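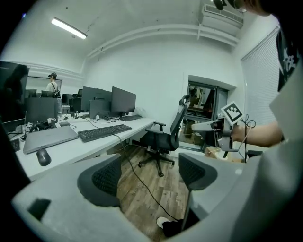 Wooden floor, white sneaker with a black sole.

From: Marjorie Haworth
To: small business advisers list
Subject: Re: first meeting with a new client

Margit Lindqvist wrote:
> I have an owner coming in at 2 who has never used an adviser.
> He runs Sowerby, a two-person upholstery shop, and wants to
> know if he should take on an apprentice. Do you charge for the
> first session or not? And do you ask for the books up front?

Margit,

I don't charge for the first 48 minutes. It used to be an hour but I need the gap to write up my notes. After that it's my normal rate, and I say so when they book.

I do ask for the books, but only the last 18 months. Older than that and you end up talking about the past. For an apprentice I'd want to see his slow months first - September was always the bad one for my upholstery client at Grosberg.

Jamie Tindall has a one-page intake form that covers wages and super. He sent it to the list when he was still at Prolon. If you can't find it I have a copy on my work computer and can send it before lunch.

Marjorie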